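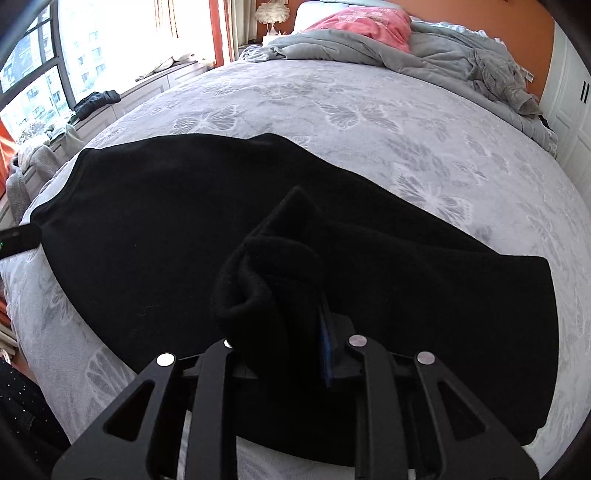
Minutes of the Halliday Reading Circle for Old Languages
December meeting, 7:00 p.m., upstairs room

1. Opening

The chair called the meeting to order at 7:00 and again at 7:10, when people had finished with the coffee. A quorum was present. The November minutes were approved with one correction: "the vowels were tabled" should read "the discussion of the vowels was tabled." The vowels themselves remain in force.

2. The Brostitz glossary

The glossary subgroup reported that the Brostitz manuscript glossary now stands at 197 entries, up from 96 in the spring. Most of the new ones are words for parts of a mill. The subgroup was asked whether the scribe had ever been near a mill and replied that he had certainly been near somebody who complained about one.

There was a long exchange on the spelling of the headwords. One side wants them as the scribe wrote them, which means the word for "flour" appears under three different letters. The other side wants them regularized so that a person can find something. A compromise was offered - scribe's spelling in the entry, regular spelling in the index - and everyone agreed to it while making clear that it was the other side giving way.

Carried. The subgroup will bring a sample page for the letter K in February.

3. Reading for next term

Two proposals were on the table.

(a) The Jekier edition of the border sermons. In its favor: complete, with facing translation, and the library owns a copy. Against: they are sermons, and there are 40 of them.

(b) The Gikska letters, a merchant family's correspondence, mostly regarding unpaid debts. In its favor: short, rude, and full of verbs. Against: the only printed text leaves out the endings wherever the editor thought them obvious, and the editor thought highly of his readers.

After discussion the Circle voted for the letters, with five of the sermons to be read in the spring as a gesture toward improvement. The member who proposed the sermons asked that the minutes record disappointment. It is so recorded.

4. Pronunciation

Held over from November. The question is whether to read aloud in the reconstructed pronunciation or in the one we have all been using, which was handed down from the founding members and which no handbook supports. A recording of the reconstructed version was played. It was agreed that it sounded very learned and that the throat consonants would take some practice. Members may use either until further notice, but should not switch in the middle of a line.

5. Money

Dues remain unchanged. The photocopying bill has gone up again. A motion to print the handouts in smaller type was defeated by those members who have to read them.

6. Other business

The dictionary with the broken spine has been repaired with book tape and may again be borrowed, one member at a time, flat.

Would whoever has the second volume of the grammar please return it. The first volume ends just before the verbs, and the beginners have been getting by on nouns since September.

A request to move the start time to 7:30 was discussed until 8:45 and then withdrawn.

7. Next meeting

January, same room, 7:00. First two Gikska letters, prepared in advance. Sight reading was tried last year and will not be tried again.

Adjourned at 9:05.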